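4.2 Was an der Kasse passiert, wenn jemand Verdacht schöpft

Ich gebe zu, dass ich dieses Kapitel ursprünglich gar nicht schreiben wollte. Eigentlich ging es mir um Rückgaberegeln im Einzelhandel, also um etwas herrlich Trockenes.

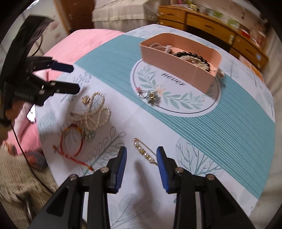
Dann kamen aber die ersten Gespräche mit Kundinnen und Kunden der Schmuck- und Accessoireabteilungen bei Trutar, und schon im zweiten Interview erzählte mir eine Frau eine halbe Stunde lang nur davon, wie man ihre Geschenkkarte gegen das Licht gehalten hatte (zweimal, und beim zweiten Mal kam noch der Filialleiter dazu). Da war mir klar, dass ich den Leitfaden umschreiben muss.

Insgesamt habe ich 22 Interviews geführt, dazu kommen 900 schriftliche Beschwerden, die mir die Verbraucherstelle in Vorkdale anonymisiert überlassen hat. Gelesen habe ich sie alle, codiert habe ich am Ende 90 davon, nämlich die, in denen ausdrücklich von einem Betrugsverdacht die Rede ist. Elvira Restrepo hat unabhängig von mir gegencodiert, und wir haben uns dabei durchaus gestritten! Vor allem über die Frage, ab wann eine Nachfrage des Personals überhaupt ein Verdacht ist. »Haben Sie den Bon noch?« klingt erst mal harmlos. Wenn der Bon aber sichtbar auf dem Tresen liegt und die Frage trotzdem kommt, lesen die Betroffenen sie anders, und wir haben uns schließlich entschieden, ihrer Lesart zu folgen.

Was mich am meisten überrascht hat: Um Geld geht es in den Beschwerden erstaunlich selten. Eine Erstattung verlangen nur wenige, die meisten wollen eine Entschuldigung, und zwar von der Person, die an dem Tag Dienst hatte. Das Standardschreiben der Zentrale macht die Sache eher schlimmer. Bei Ponik etwa lag dem Brief ein Gutschein bei, und ausgerechnet dieser Gutschein wurde einer Befragten beim Einlösen wieder nicht geglaubt. Sie hat darüber gelacht, als sie es mir erzählte, ich ehrlich gesagt erst später auf der Heimfahrt.

Auf der anderen Seite des Tresens sieht es auch nicht gemütlich aus. Die Verkäuferinnen, mit denen ich im August sprechen konnte, kennen die Regeln für Gutscheine oft nur vom Hörensagen. Eine musste bis zu 7 verschiedene Aktionscodes gleichzeitig im Kopf haben, und die Kasse meldete bei abgelaufenen und bei gefälschten Codes denselben Fehler. Wer dann allein im Laden steht, mit einer Schlange bis zur Tür, holt eben die Leitung. Und sobald die Leitung kommt, schauen alle hin. Genau diesen Moment beschreiben die Kundinnen fast wortgleich: das Warten, während hinter ihnen getuschelt wird.

Ich nenne das im Folgenden die »öffentliche Prüfung« (der Begriff stammt von Efren Ignacio, der ihn mir nach einem Kolloquium auf eine Serviette geschrieben hat). Gemeint ist jede Kontrolle, die andere Anwesende mitbekommen, egal wie sie ausgeht. In Abschnitt 4.3 unterscheide ich dann zwischen Prüfungen mit und ohne Hinzuziehen Dritter, also Sicherheitsdienst oder Polizei.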